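Why a Shuffle So Often Leaves Something in Place

Fadime Soylu has taught combinatorics at the Flillcombe Institute for 44 terms, and her favorite problem is older than calculus textbooks. Five guests leave their hats at the door, and the hats are handed back at random. How likely is it that no guest gets the right one?

"There are 120 ways to return the hats, and exactly 44 of them are wrong for everyone," Dr. Soylu said. "Students expect that share to shrink to nothing as the party grows. It settles very quickly instead."

The share approaches 1 divided by e, a little under 37 percent – whether the party has 10 guests or 1,032. Dr. Soylu said she was first shown the result by a fellow student, Mwangi Owino, who worked it out on the back of a bus schedule.

She now asks her first-year class to guess before any formula is written down. "Most say the answer must depend on the size of the crowd. I let them argue."

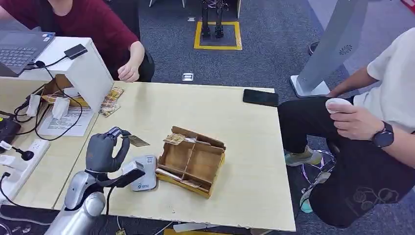
Reading time: 1 minute

Dr. Soylu will give a public lecture on the hat problem in March. Asked whether she still checks the small cases by hand, she said that she does, up to four hats.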